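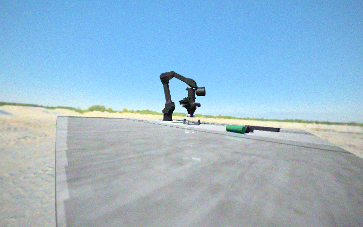
Clear sky over pale, sandy ground. Computer rendering.

Marosent Completes Fog Water Supply Line for Jokanstead

JOKANSTEAD, May. Marosent Water Systems has completed the fog collection and storage line serving the upper district of Jokanstead and has handed daily operation to the town utility. The line consists of 80 mesh collectors on the Tasine ridge, a gravity main to the district and a covered storage tank at the lower end. It supplies water for garden plots, tree belts and livestock troughs. It is not connected to the drinking water network.

The upper district has no usable groundwater. Until now, water for planting was brought in by truck from the valley wells and stored in household tanks. Rain in the district is rare and falls mostly in short events that run off before they can be stored. Fog reaches the ridge on most nights in the cool season and usually clears by mid-morning.

Each collector is a vertical double-layer mesh panel held between two steel posts and braced with guy wires. Droplets carried by the wind are caught on the mesh, run down to a gutter along the lower edge and pass through a screen into the feeder pipe. The panels face the prevailing wind. No pumps are used between the ridge and the storage tank.

The ridge site lies at 717 meters above sea level. The town utility tested three heights with small trial panels before the design was fixed. The lowest site was below the fog base on many nights, and the highest was exposed to gusts that tore the trial mesh at its fixings. The selected site gave the steadiest yield of the three.

"Yield depends on wind speed and on how much liquid water the fog holds, and both change from hour to hour," said Simone Guerra, project engineer at Marosent. "We sized the storage for the dry spells between fog periods. Peak nights will overfill the tank, and the overflow is piped to the tree belt."

The storage tank holds 300 cubic meters. It is built from reinforced concrete, lined, and covered to limit evaporation and keep out blown sand. A settling chamber at the inlet removes fine sediment. The outlet feeds two branches, one to the garden plots and one to the troughs on the east track. Each branch has its own meter and shutoff valve.

The first flush after a dry period carries dust and salt from the mesh. A diverter at the foot of each collector row sends this water to a soakaway. The diverter closes by float once its chamber is full and must be drained by hand before the next use. The utility has added this step to its weekly ridge inspection.

Mesh life is limited by sunlight and wind. Marosent expects to replace the panels row by row, beginning with the windward row. Replacement mesh, cable clamps and gutter screens are held at the utility yard in Jokanstead. The posts were set in drilled footings and are designed to stay in place when the mesh is changed. Panels can be lowered to the ground by two people with hand winches.

The line serves over 720 garden plots. Allocation is set by the town utility according to plot area and is posted at the yard at the start of each month. When the tank falls below one quarter full, the trough branch takes priority and the garden branch is opened only from 6 a.m. to 8 a.m.

"Truck deliveries to the upper district will continue on a reduced schedule through the first full year," said Valquíria Quintana, head of supply at the Jokanstead town utility. "We want a complete set of meter readings before we change the contract. Plot holders should keep their household tanks in working order."

Water samples are taken at the tank outlet once a month and checked for salt content, acidity and suspended solids. Results are kept on file at the utility office and can be read there during opening hours. Signs at all garden taps state that the water is not for drinking.

Pipe trenching between the ridge and the storage tank was carried out by Guerra Earthworks. The access track used during construction remains open to utility vehicles only. Walkers should use the marked path on the south side of the ridge and keep clear of the guy wires.

About Marosent

Marosent Water Systems designs and builds small water supply systems for dry regions, including fog collection, covered storage and gravity distribution.

Media contact: Press Office, Marosent Water Systems, Jokanstead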